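Workshop notebook, soft goods bench
2018-04-04

Continuing the folding trials for the Nelden linen guide. Towels and pillowcases are done and written up. Large flat pieces are next, and they are the part of the guide Kodikara keeps sending back with questions, mostly about corners.

Moved out of the bench area and into the bedroom set. The bench is fine for towels but anything wider hangs off both sides and drags itself out of square. A made bed with only the fitted sheet on is the best folding surface we have. It's big, it's soft, and it has just enough grip that a layer stays where you put it. The drawback is give. Lean on the mattress with one hand and whatever is lying near that hand slides toward it.

Order of work for the day:

Blue cotton, twist and fold
Blue cotton, corner hold and drop
Same again after a wash, if the machine is free
Notes on the fitted sheet as a surface

Started with the twist because the Drulutell people asked for it. They want to store throws and light covers as a rope coiled into a basket, and they want to know if it creases worse than a flat fold. The idea is simple enough. Hold both ends, turn one against the other, keep a light pull on it, then lay it down and coil from one end.

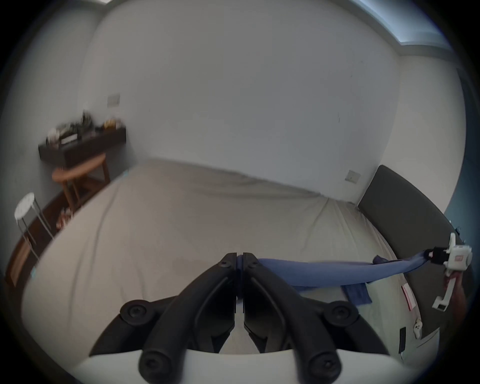

Coiling is where I lost most of the time. If the twist is tight the coil springs open as soon as you let go of the outer end, and if it's slack the middle goes flat and the coil leans. Tried 15 turns first, then 20. At 20 it held its shape on the bed but was stiff to coil. The other thing to watch is a part of the cloth staying out of the twist. On the blue one there was a flatter folded portion lying on the sheet just below the rope, and a piece like that has to be tucked in before the next turn or it ends up as a lump. Laying the rope on a slant across the bed gives more length to work with than going straight over. Write that into the guide as an instruction.

Left the coil for 58 minutes and opened it. Creases were fine and close together, all running the same way. They don't look bad on a throw. On a sheet or a shirt I would not want them. Wrote to Drulutell that it's acceptable for throws only.

Second part, corner hold. Two corners up, let the cloth hang, wait for it to stop swinging, then lower it so the bottom edge touches the bed first. After that, walk the top edge down and away. What you want is for the layer to land flat with no air under it and no need to smooth by hand. Smoothing by hand is what pulls it off square.

Points from the first tries:

Pinch close to the corner. A hand's width in from the corner and the corner itself flops forward and lands folded under.

Keep the two ends level. When one goes higher the folds all run from that side and the low side bunches.

Don't pull the top edge straight. I started out pulling it tight and the cloth snapped down crooked every time. With a bit of sag it goes down slower and lands better.

Put the fitted sheet right before you begin. Creases in it show up as ridges under thin cotton and you end up chasing them in the wrong layer.
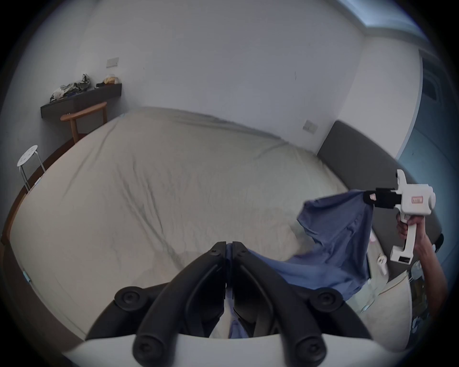
Kumudini Paul thinks the bed is too low for this and that the numbers will come out different for anyone using a table. She would rather see both surfaces in the guide, with the bed marked as the easier one for beginners, and she wants the wording changed from "drop" to "lower" all the way through because people will take "drop" to mean let go. Agreed on the wording. On the height I'm less sure. Most people who buy the linens fold on the bed, and a guide that starts by sending them off to clear the dining table won't get used. Will do a short set on the table in May and see if the difference is worth a page.

She also asked for the edge question to be settled: which way should the seam face on the first lay? Up, as far as I'm concerned. Seam up, you can see it and line the second fold against it. Seam down, you're guessing by feel.

Counting the time for the write-up: the corner hold took up to 179 seconds from pickup to a flat half fold, and the slow ones were all cases where a corner had to be picked up again. The clean ones I did not time properly. Should redo those with the clock where I can see it.

Washed the blue cotton at midday, no softener, and dried it on the rack. Noticeably crisper after. It stood off the fitted sheet a little and slid more when the second layer went on. Used it for the afternoon set anyway, and then went over it with the flat of the hand just once, from the middle out. That's the only smoothing I'd allow in the instructions.

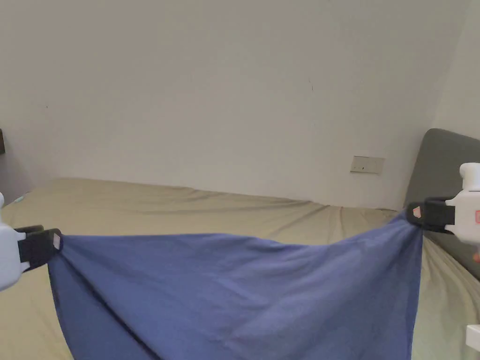

Would the same hold work with a duvet cover, was the first question back from Eveo when I sent over the draft steps, and if so, should the buttons be done up before or after? They were also asking for a one-person version, arms out wide, chin holding the middle of the edge. I have not tried either. My guess is that a duvet cover needs to be buttoned first or the open side will gape and catch air on the way down. The chin method I've only seen done with towels.

Still open:

Table set, in May
Duvet cover, buttoned and unbuttoned
One-person hold for Eveo
Retime the clean corner holds
Change "drop" to "lower" in sections already sent to Kodikara
Ask Nelden for a second fitted sheet in the same fabric, so one can be in the wash

Blue cotton is folded in thirds on the shelf by the linen bin. Please leave it as it is, I want to look at the creases tomorrow before it gets used for anything else.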